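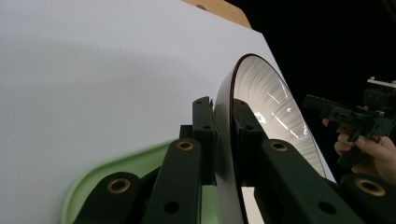
A shallow white dish with a dark rim, nearly on edge beside a pale board.

Hrynyshyn Hall: a morning with the orchestra's recording crew
4 min read

The Vutside Symphony opens its hall to visitors one Friday in December, and the tour I joined was the technical one. It starts at 9:40 from the loading door on the north side. Orest Derkach, who runs recording and broadcast, took us in by the scene dock and straight onto the stage, where the risers were already set for the afternoon rehearsal.

The hall seats 640. It is a plain rectangle with one shallow balcony, and the side walls are plaster over brick. Derkach gave the mid-band reverberation time as 1.8 seconds empty and 1.6 with a full house. Heavy curtains can be lowered along both side walls for pops programs and amplified work. They were up on our visit. He clapped once from the podium and once from the back of the second violins, and the difference was easy to hear: the rear position has a short, hard reflection from the back wall that the podium does not get. The horns sit in front of that wall, and the orchestra has tried them in two other places without settling on either.

The main pickup is a spaced pair over the conductor's head, hung on motorized lines, with a second pair farther out for the room. Spot microphones go on the woodwinds, harp, basses, and any soloist. A full symphonic session uses 40 channels. Derkach mixes mostly from the main pair and brings the spots up late, each one delayed to match its distance from the pair. He played us the same 30 bars of a Dvořák slow movement with the delays on and off. With them off, the clarinet moves forward of the strings and sounds smaller.

The control room is up a flight of stairs behind the balcony. The console is a Jendex, in its sixth season, and the monitors stand well clear of the rear wall. There is no window to the stage. Talkback and a video feed do that job, and the players have asked that the talkback speaker be moved off the cello side.

Next was the library, which I had not expected to enjoy as much as I did. Kagiso Moodley keeps the parts. For each program she marks bowings from the principals' copies into every string part by hand, in soft pencil, and rental sets have to be erased before they go back. The program on her table needed 53 parts. She has a separate shelf for pops arrangements, many of them photocopies of photocopies, with cuts from three or four conductors written over each other. The worst are being re-engraved in the Zisden format, 6 titles so far.

We finished in the balcony for the first part of the rehearsal. From row C the low strings are clear and the timpani slightly late. The center block is better than either side – worth knowing if you are buying tickets. The brass covered the violas in the louder passages, and the conductor stopped twice to fix it.

The tour takes two hours and is free, but places must be booked through the box office. The balcony stairs are steep and there is no elevator to the control room.

Contact the editor | © Concert Hall Notes. All rights reserved. | Back to top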